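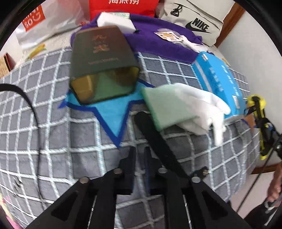 Mathis says that in one year we will all be teachers of the machine, and after that the machine will not need teachers. He said it at lunch, with his mouth full, and Régis Pons put down his fork and answered that he has heard this sentence since he was twenty, only the machine was a different one each time. I did not say anything. I am writing it tonight because I continued to think about it on the bus.

It is my second month in the new group at Tilard. Before, I was at the packing tables, where I picked the items from the gray bins and put them in the boxes. Now the two arms from Janberg stand at the end of line 4, and they do the easy part: boxes that are square, bottles, everything hard. The soft and strange things still go to people. My job is to pick up things with the hand gripper so that the arms can learn from it. A book, a sponge, a glove. Then again the same book from the other side.

In my old work I had to be fast. In the new one I have to be slow and clean, and this was hard for me in the beginning. Shivam Pandey, who trains us, watched my first recordings and said that my hand goes back before the jaws are closed. I was ashamed a little. I have packed for six years and I did not know how I take a book. Now I know it very well: I come down, I wait, I close, I wait again, I lift. In the evening I took my cup of tea in the same way and my daughter laughed.

The glove is the worst. A sponge is light, but it keeps its shape, and a book has a good edge. With a glove I never know if I will take one finger or the whole thing. Today I did it 70 times before the break. Shivam marked most of them good. The bad ones he keeps too, in a separate folder, and he says they are also useful. I would like to believe him, but I don't like that my mistakes are saved somewhere with my number on them. I want to ask him who can open this folder. I wrote the question on a paper so that I will not forget it, and the paper stayed in my other jacket.

At the packing tables it is quieter than before. When I started, we had music and everybody talked over it. Timothée Mallet is still there, and he told me that now he gets only the difficult orders, one after another, and his wrists hurt more than when he had the easy ones in between. I had not thought about this. The easy box was a kind of rest. He asked the shift manager if the targets will change, because they were made for mixed orders, and she wrote it down. She is correct with us, but she also has somebody above her in Fonendale.

About the pay – mine is the same as before, and the night supplement is gone because there are no nights in our group. For February this makes 388 less for the whole month if I compare with last winter, when I took every night I could. I sleep better. My wife says I am more friendly in the morning. Still, it is a lot of money for us, and I did not tell my mother.

Régis goes in the spring, this was always the plan. He does not want to try the gripper. I offered him mine in the break and he looked at it from both sides, opened and closed it two times, and gave it back to me like you give back a baby of other people.

Tomorrow I start at seven. I have to bring some objects from home, soft ones if possible. I put in my bag a wool hat, one old sock (washed) and the small rabbit, but for the rabbit I must first ask for permission, she is already asleep.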